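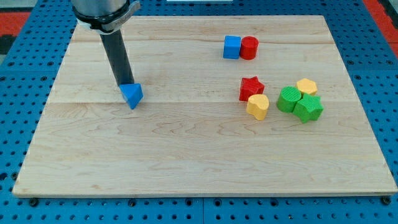 Colored geometric blocks on a light wooden board over a blue perforated table.

Statden Color Words, release 3

Written color terms collected by mail survey in Flornham and the surrounding townships. Each row is one answer to one printed swatch. The table has 3,000 rows from 386 respondents. Coverage is uneven — many people returned only the first page.

Files
answers.csv: respondent code, swatch code, answer as written, normalized answer
swatches.csv: swatch code, measured L*a*b* values, print batch
terms.txt: normalized terms, one per line, sorted by frequency

Encoding is UTF-8 with a comma separator. Empty strings mean no answer. A single hyphen means the answer could not be read.

Normalization
Spelling was corrected and plurals were folded. Compounds such as "brick red" stay whole. Modifiers ("light", "dark", "dirty") are kept in front of the head term. The Cloritz script in /tools repeats every step except the hand corrections, which are listed in fixes.csv.

Known problems
Print batch B is slightly yellow. Use the measured values for that batch — the nominal ones are wrong.
Swatch 41 was printed twice under different codes in the September mailing.
Age is recorded by decade only.

License: CC BY 4.0
Maintainer: Tien-fu Hsieh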